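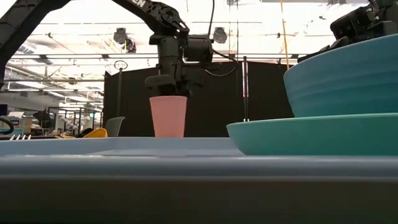 # Remover calcário de copos e tabuleiros de plástico

Procedimento para peças de polipropileno ou polietileno com depósito branco ou toque áspero. Não se aplica a policarbonato riscado, a melamina nem a peças com decalques, que o ácido pode levantar.

## Material

- Ácido cítrico alimentar em pó (usei o da Villca, em saco de 200 g)
- Recipiente de plástico com capacidade para cobrir as peças
- Balança de cozinha
- Escova de nylon macia
- Luvas e pano de microfibra

O vinagre branco também funciona, mas deixa cheiro nas peças durante alguns dias e exige mais tempo de contacto. Nunca misturar nenhum dos dois com lixívia – a reação liberta cloro.

## Preparação da solução

1. Pesar 67 g de ácido cítrico por cada litro de água.
2. Deitar o pó na água morna, a 40 °C no máximo, e mexer até não haver grãos no fundo.
3. Deixar repousar até a solução ficar límpida. Se continuar turva, coar por um filtro de café.

Não aquecer mais. A 70 °C o citrato de cálcio precipita com facilidade e volta a depositar-se na superfície, num filme mais difícil de tirar do que o original.

## Aplicação

Lavar primeiro as peças com detergente neutro. A gordura impede o ácido de chegar ao depósito, e é esta a causa mais comum de manchas que resistem ao primeiro banho.

Mergulhar as peças durante 20 minutos. Os copos entram inclinados, para não ficar ar preso no interior. Nos tabuleiros, verificar os cantos e a face interior do rebordo, onde a água costuma secar e a camada é mais espessa.

Escovar com movimentos curtos, sem esfregão verde nem pó abrasivo. Um plástico mate fica com zonas brilhantes se for esfregado com força, e o defeito é permanente.

Enxaguar duas vezes em água corrente e secar logo com o pano.

## Depósitos antigos

Repetir o banho até 3 vezes, sempre com solução nova. Se o depósito não ceder, pode tratar-se de silicato, que o ácido cítrico não dissolve. O pó Gustley 2 indica silicatos no rótulo, mas não o testei em plástico colorido.

Uma mancha que desaparece com a peça molhada e reaparece depois de seca costuma ser desgaste da superfície. Nesse caso não há nada a remover.

## Compatibilidade

| Material | Ácido cítrico | Vinagre |
|---|---|---|
| Polipropileno | sim | sim |
| Polietileno | sim | sim |
| Alumínio | não | não |
| Mármore | não | não |

Proteger a bancada se for de pedra calcária. Um pingo basta para deixar marca.

## Conservação

A solução usada vai para o esgoto com água abundante. A solução por usar aguenta uma semana em frasco fechado e rotulado; depois disso pode criar bolor.

Revisto a 13 de abril: corrigida a concentração, que estava indicada por meio litro.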